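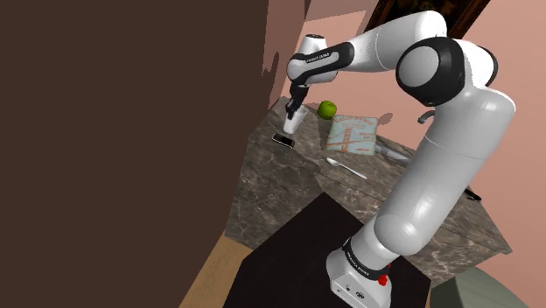
大理石面的料理台

我姨婆那栋房子在Vornville，Lallent街的尽头，再往前就是河堤了。她走了以后，信托的人打电话给我，说房子归表哥，厨房里的东西归我。我说什么叫厨房里的东西？对方翻了半天纸，说，原文就是这么写的，厨房里的东西。

好吧，那我就去了呗。

我到的时候是四月，雨下得没完没了，行李箱的轮子一路卡泥。来开门的是个老头，围着围裙，手里还拿着一把汤勺，我当时真以为走错了门。他说他叫Abelardo Rivadeneyra，住隔壁，姨婆在的时候他每天过来做午饭，现在她不在了，他还是每天过来做午饭。

“做给谁吃？”我问。

“今天做给你吃。”他说，然后就转身进去了，把我和箱子丢在门口。

那顿吃的是豆子汤，里面有一种我叫不出名字的香草，酸酸的，有点像没熟的李子。我喝了两碗，想着该谈正事了，就把信托的信拿出来给他看。他擦了手，戴上眼镜，从头到尾看了一遍，又递还给我。

“那我也算厨房里的东西。”他说。

我笑得差点呛到。他没笑。

接下来几天我就在那儿清点。你们要是没清过老人的厨房，我劝你们最好别清！抽屉里塞满橡皮筋和面包袋上的小夹子，橱柜最里头摆着果酱，标签上是姨婆那种往左倒的字，写的全是人名，没有一个写水果。有一瓶叫“Parsons”。有一瓶叫“Skastier”。还有一瓶写的是我妈的小名，我看了好一会儿，又放回去了。

我去问Abelardo，他正在切洋葱，头也不抬。

“她跟谁吵了架，就熬一瓶。”他说，“边熬边骂，骂完了，装瓶，盖上，第二天就不气了。”

“那Parsons是谁？”

“以前的邮差。踩过她的鸢尾花。”

“Skastier呢？”

他手里的刀停了一下。“那不是人，是条船。”

我等着他往下说，他把洋葱推进锅里，刺啦一声，什么也没再说。我这个人吧，最受不了话说一半的，整个下午都在他背后转来转去，帮他递盐，帮他递油，帮他把根本不用洗的碗又洗了一遍。到了天快黑的时候他大概是烦了，才坐下来，把那瓶果酱拿到桌上。

他说他年轻的时候在Skastier号上当厨子，跑一趟要35天。姨婆那时候在码头的售票窗口上班，他每次回来都去买一张票，去哪儿的都行，买了也不坐。抽屉里攒了13张，第13张她没卖给他。她把窗口的小木板拉下来，从旁边的门出来，说她饿了。

“然后呢？”

“然后我就给她做了顿饭。”

“再然后呢？”

“船要开了嘛。”

他又上船了，那一趟不是35天，走的是另一条线，中间换了船东，货也换了，等他再回到Vornville，已经过去9年。售票窗口拆了，姨婆搬到了Lallent街，嫁过人，人又没了，种了一院子鸢尾。他把隔壁租了下来。她隔着篱笆看见他，第一句话是问他吃了没有。

“那这瓶是什么时候熬的？”我指着标签问。

“她说是我走的那天。”他把瓶子转了半圈，“我没敢打开过。她骂起人来很厉害的，你不知道。”

我当然知道，我小时候打破过她一只汤碗，她从厨房一直骂到院子里，骂得邻居家的狗都不叫了。我忽然想起来，赶紧跑回橱柜前，踮着脚在最上面那一格里摸，摸了一手灰，还真让我摸到了。很小的一瓶，标签上是我的名字。

我就把它打开了。盖子锈住了，我用毛巾裹着拧，拧得脸都红了，最后是Abelardo用刀背敲松的。里头的东西黑得发亮，闻着像杏子，又像烤焦的糖。我们俩一人拿了把小勺，你看我我看你，谁也不肯先下手。

后来还是我先吃的。甜！甜得牙根发酸，舌头底下还有一点点苦。我本来准备好挨骂的，结果一句也没听见，只想起那天她骂完以后，蹲在地上捡碎片，不让我碰，怕我割到手。捡完了她给我煎了个蛋，蛋边焦焦的，是我喜欢的那种。

我讲给Abelardo听，讲着讲着鼻子就堵了，只好站起来去找纸巾（厨房里的东西，现在是我的纸巾了）。等我回来，他还坐在那儿，手放在Skastier那瓶的盖子上，没拧，就那么搭着。

“要不要我帮你开？”我问。

“明天吧。”他说，“今天的洋葱还没炒好。”

他站起来去看锅，洋葱早就糊了，满屋子都是烟。他骂了一句什么，我没听懂，反正很长。我把窗子推开，雨已经停了，隔着篱笆能看见他自己那边的厨房，灯黑着，窗台上晾着一块抹布。

表哥晚上打电话来，问我清完了没有，他想找人来看房子。我说还早呢，橱柜才清了一半。

“一个厨房要清多久？”他说，“总共才多大？”

我回头看了看。Abelardo正拿铲子刮锅底，一边刮一边问我明天吃不吃鱼。

“吃。”我说。

“什么？”表哥在电话那头问。

我说没跟你说话，就挂了。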